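Pad shedding
From the Dreston Handling Wiki

Main page - Recent changes - Faults - Grippers - Glossary - Help

Pad shedding is the gradual loss of soft covering from the fingers of a gripper. It is classed as a wear fault. It seldom stops a machine, raises no alarm and hurts no one, and for these reasons it can go on for weeks in full view of people who are looking at something else. It is of most concern in work with small or costly objects, such as jewellery, where a crumb of black padding on a white table is a nuisance and a crumb inside a clasp is a conversation with the owner.

The fault is also called crumbing, moulting and, in older Dreston notes, "the dandruff". The last name was dropped from the fault form in February, though not from speech.

Causes

A padded finger is a hard core with something soft round it. The soft part exists to be squashed, and over time it obliges. Wear tends to begin at an edge, where the padding meets the table on a low approach. Scooping up flat objects is the worst offender, as the operator has to bring the fingers almost level with the surface and then drag them a little. A thin ring or a chain invites just this.

Glue plays a part too. In the Zavau pads used at Dreston the covering is bonded on the faces and merely folded at the lower edge. The fold lifts, catches, and becomes a flap. Operators then pull the flap off, which feels like maintenance.

Effects

The first effect is loose matter on the work surface. The second is an uneven grip: with one finger thicker than the other, an object is pushed sideways before it is held, and a ring may turn or skate away. The third concerns recordings. Where hand-held grippers are used to record tasks for a robot to learn from, a change in the pads halfway through a set means that the early and late recordings were made with slightly different tools. The robot isn't told this and does its best.

The Nair recount

The best-known case at Dreston is the Nair recount, written up by Izzati Santoso on 2023-09-17. The task was to move small pieces of jewellery about a white table and put them away in a tinted tray. A set of 800 recordings had been passed as sound. Danang Nasution, checking them for another purpose, noticed that a dark speck he had taken for dirt on his own screen did not move when he wiped it.

The set was gone through again. Santoso's report put aside 90 recordings in which loose padding lay where it might be mistaken for part of the task. A further 40 showed a grip that closed crooked. The report's single joke, that the gripper had been "leaving samples", was removed by Sekar Tjoa at review and put back by Thérèse Gosselin, and both edits are preserved in the page history for anyone who has an afternoon.

No jewellery was damaged. One bracelet was reported missing during the recount and was found in the tray, where the task had required it to be put.

Inspection and repair

Dreston practice is to look over both fingers after every 30 recordings, edges first, and to wipe the table with a damp cloth at the same time. A frayed edge may be trimmed once with sharp scissors. After that the pads are changed as a pair, even if the other one looks fine, and the change is written in the log along with the number of the last recording made on the old pair.

Tape is not a repair. Obsa Tsegaye's trial of tape over the lower edge held well, but it also held the ring, and would not give it back. Fully moulded fingers from Pondau don't shed, but operators found them slippery on fine chain and the question has been left open since.

Some users maintain that a little fraying improves the grip. This has not been tested, and the people who say it are usually the ones whose turn it is to change the pads.

See also: Crooked close; Cable snag; Tape (discouraged uses)

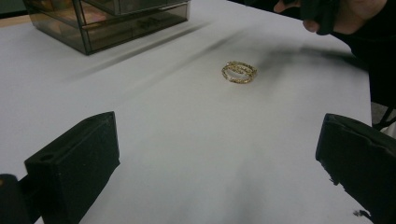
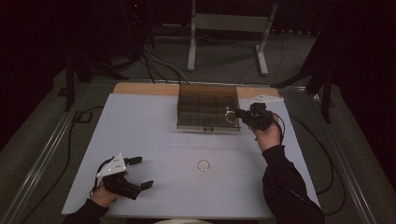
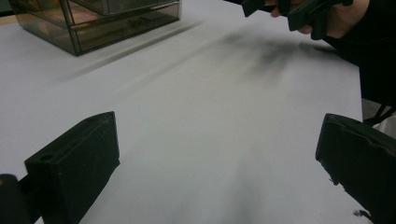

Jewellery work with hand-held grippers. The first and third pictures show fraying low on the right-hand finger.

Page kept by: Dreston Small Parts Handling Team

Corrections to this page are welcome on the talk page. Please do not post padding to the office, as we have plenty.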